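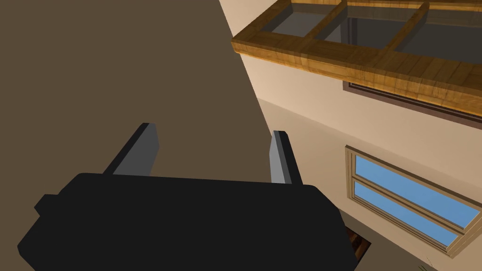
Gripper with two gray fingers, computer rendering

Home | Kitchen | Paper and Desk | Workshop | Contact

Keeping a health diary at home for a long study

July 21, 2026

Last October our household joined the Pladow study, which asks families to write down their illnesses, their visits to the doctor and what they have paid from their own pocket. The booklet explains well what must be written, but it says little about how to do it in a normal kitchen, with children and wet hands. I have collected what works for us.

Keep the diary where the medicine is. Ours hangs on a nail inside the door of the pantry, at the height of the eyes. When it was in the desk, we forgot it for whole weeks.

Tie the pen to it. Use a ballpoint, as the ink of felt pens runs when there is steam from cooking. Kitchen string of 23 inches is long enough to write on the counter and does not reach the floor.

Write on the same evening. The study wants the number of days with complaints, and after a week one remembers only the bad days. If you have missed a day, leave it blank and put a small "m" beside it. Please do not guess. A blank is treated as missing in the analysis, but a guess looks the same as a true answer and cannot be found later.

Receipts from the pharmacy fade, especially near the stove or in a window. Copy the amount with pencil on the back as soon as you come home. I put the receipts in two envelopes, one for things a doctor has prescribed and one for things we bought ourselves, such as cough drops and bandages. The questionnaire asks for them separately and it is tiresome to sort them at the end of the quarter.

Travel also counts as a cost. Note the bus fare or the miles, and the hours somebody stayed away from work. We keep a list of our usual distances on the inside of the cover (the clinic in Orkgate, the dentist, the pharmacy), so it must be measured only once.

For several persons, give each one a color and a separate page. Clothespins hold the pages open better than paper clips, which leave rust if the pantry is damp.

The participant number belongs on every sheet, the name on none of them. I wrote our number on a strip of masking tape and stuck it on the lid of the Lasteo box where the finished sheets are stored.

Before you mail the sheets, photograph them or make a copy. Ours were lost once on the way, and with the copy I needed one evening to fill them in again.

Spilled coffee: blot, do not rub, and dry the page flat between paper towels under a heavy pot.

14 shares | 2 comments

Get the Ansah home letter by e-mail once a month. Subscribe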